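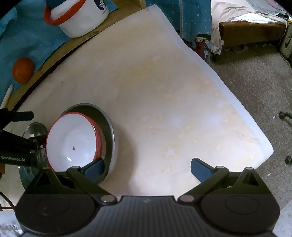 Flidix Wipe-Clean Table Covering by the Yard

Item 1413-S
Sold by the yard from a continuous roll, 54 inches wide
Minimum order: 1 yard. Longest single piece: 7 yards.

Flidix is a coated cotton for kitchen tables, craft tables and covered porches. The face has a matte acrylic coating that sheds spills. The back is uncoated, so it grips a bare tabletop better than vinyl does and doesn't stick to varnish in warm weather.

The base cloth is 100 percent cotton, coated on one side only. Finished weight is 191 grams per square meter. That puts it between our Bisht lightweight, which drapes like ordinary fabric, and the heavier Stilico, which holds a crease for days. Most people who want one covering for daily meals end up with Flidix.

Measuring

Measure the length of the table and add the drop you want at each end. Eight inches is usual for a table people sit at. Go shorter if there are small children in the house who pull on things. For an oval or round table, measure the widest point both ways and order by the larger number.

Each piece is cut by hand at the counter and may run up to half an inch over. We don't cut under. If you order two or more yards on one line, you will get one uncut piece. Separate lines are cut separately, so please check your basket before you pay.

Edges

The cloth does not fray, and plenty of customers leave it raw. Bias binding can be added on any side for a per-yard charge. We can also round the corners before binding — choose "rounded" in the drop-down and give the radius in inches. Send a paper template if you are matching an odd tabletop. Bound orders take 7 working days.

Care

Wipe with a damp cloth and a drop of dish soap. Turmeric, beet juice and ballpoint ink should be wiped up right away. They will stain if left overnight.

Machine wash cold on gentle up to a few times a year. No bleach, no tumble dryer. Hang it over a rail to dry and iron on the back only, on the lowest setting. Don't put hot pans directly on the coating. Use a trivet.

Store it rolled. Fold lines do relax, but slowly.

Samples and returns

Samples are 4 by 6 inches and we send up to three per household. Colors shift a little between dye lots, so order everything you need for one room together. Uncut and unbound pieces can come back within 30 days. Bound, rounded or template-cut pieces can't.

Availability

The Wultum stripe is sold out and is due back in June. Solid colors are in stock. For trade accounts and full rolls, write to Vikas Lodhi. For binding and templates, ask for Định Hoàng at the cutting counter, mornings until 11:30.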